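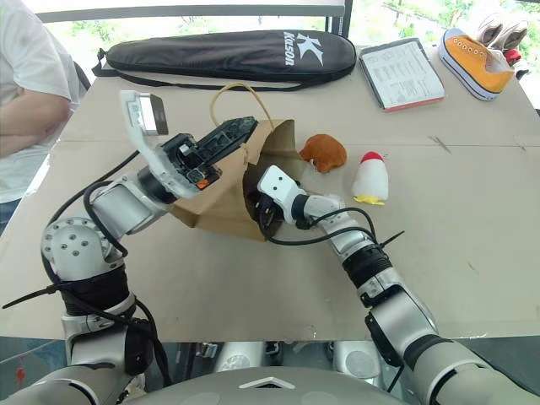
Anjani Ginting meinte, ich solle die Greifplanung erst einmal mit Tüten testen, dann hätte sich der Rest des Tests schnell erledigt. Starre Kisten könne inzwischen jede Software, schrieb sie mir, aber bei Papier, das nachgibt und knickt, trenne sich das eine vom anderen. Sie hat in beiden Punkten recht behalten, wenn auch anders, als ich gedacht hatte.

Es geht um Ketar, die Planungs- und Steuerungssoftware von Zumcombe für zweiarmige Systeme, Version 4. Der Hersteller verspricht »durchgängige Manipulation verformbarer Objekte ohne Nachtrainieren«. Solche Sätze lese ich seit Jahren, und meistens steckt dahinter ein Demovideo mit einem einzigen, sehr geduldig gefalteten Handtuch. Also Papiertüte auf den Tisch, gebraucht und zerknittert, dazu Plüschtiere, eine Schlägertasche von Kason, ein Turnschuh. Aufgabe: Tüte offen halten, Dinge hinein.

Installation

Mühsam. Das Paket bringt seine eigene Laufzeitumgebung mit und verträgt sich nicht mit einem vorhandenen Treiberstand, was im Handbuch auf Seite 35 in einer Fußnote steht. Wer vorher mit Voswood gearbeitet hat, muss sämtliche Gelenkgrenzen von Hand übertragen. Der Importassistent liest die Dateien zwar ein, vertauscht aber stillschweigend die Vorzeichen an zwei Handgelenken. Eine Warnung gibt es nicht. Ich habe das in der Simulation bemerkt und war froh darüber.

Wahrnehmung

Die Segmentierung ist der stärkste Teil, das gebe ich zu. Ein weißes Plüschtier neben einem orangebraunen, dahinter eine lange schwarze Tasche: Das trennt Ketar sauber, auch bei hellem Gegenlicht vom Fenster. Bei der Tüte selbst wird es wackliger. Die Öffnung wird als geschlossene Kurve geschätzt, und sobald ein Finger davor liegt, rät das System. Es rät oft gut. Nur zeigt die Oberfläche dafür denselben grünen Rahmen an wie für eine echte Messung. Der Konfidenzwert existiert, man findet ihn im Protokoll, und da gehört er meiner Meinung nach nicht als Einziges hin.

Der gedrehte Papierhenkel wurde in meinen Läufen mal zur Tüte gezählt, mal als eigenes Objekt geführt, gelegentlich mit eigener Greifempfehlung. Wer Tüten ohne Henkel packt, darf diesen Absatz überspringen.

Planung mit zwei Armen

Hier wird mit großen Worten geworben, und hier habe ich die meisten Einwände. Von 562 Durchläufen in der Simulation wurden 21 abgebrochen, weil beide Arme auf die Freigabe des jeweils anderen warteten. Das klingt nach wenig. Es ist aber ein klassischer Verklemmungsfehler, und ein Planer in der vierten Version sollte ihn selbst erkennen und auflösen. Bei Ketar läuft ein Zeitlimit ab, danach fährt alles in die Grundstellung, und der Ablauf beginnt von vorn. Am echten Aufbau bedeutet das, dass eine schon aufgespannte Tüte wieder losgelassen wird.

Die Rollenverteilung (ein Arm hält, der andere arbeitet) lässt sich vorgeben, und ich rate dringend dazu. Überlässt man sie der Automatik, wechselt sie mitten in der Aufgabe, ohne dass ich einen Grund gefunden hätte. Der Support nannte es »adaptive Zuweisung«. Auf die Rückfrage, woran denn angepasst werde, kam ein Link auf die Produktseite.

Regelung

Die Kraftbegrenzung ist ordentlich. Mit den Werkseinstellungen drücken die Finger für Papier zu fest, mit dem Profil »weich« passt es. Kabel am Arm kennt das Kollisionsmodell nicht. Man kann Hüllkörper von Hand anlegen, für lose geführte Leitungen wird das allerdings ein Nachmittag, und bei jeder Umverlegung noch einer.

Werkzeuge drumherum

Der Abspielmodus für Protokolle heißt aus unerfindlichen Gründen Simon und ist richtig gut. Man schiebt sich durch einen Lauf, sieht Schätzung und Sollbahn übereinander und kann ab jeder Stelle neu planen lassen. Dafür allein habe ich das Programm noch auf dem Rechner. Dass ausgerechnet der Export daraus an eine höhere Lizenzstufe gebunden ist, finde ich kleinlich.

Für wen?

Wer feste Teile umsetzt, bekommt hier viel Oberfläche für eine Aufgabe, die ältere und billigere Planer ebenso erledigen. Wer an nachgiebigem Material forscht, kann die Segmentierung und Simon brauchen und wird den Rest vermutlich selbst schreiben. Das Werbeversprechen halte ich in dieser Form nicht für gedeckt.

Ein Update ist für Januar angekündigt, darin soll die Verklemmung behoben sein. Den Vorzeichenfehler beim Import habe ich gemeldet, in der Änderungsliste steht er bisher nicht.

Wertung: brauchbar mit Vorbehalt. Stand: 19. September 2025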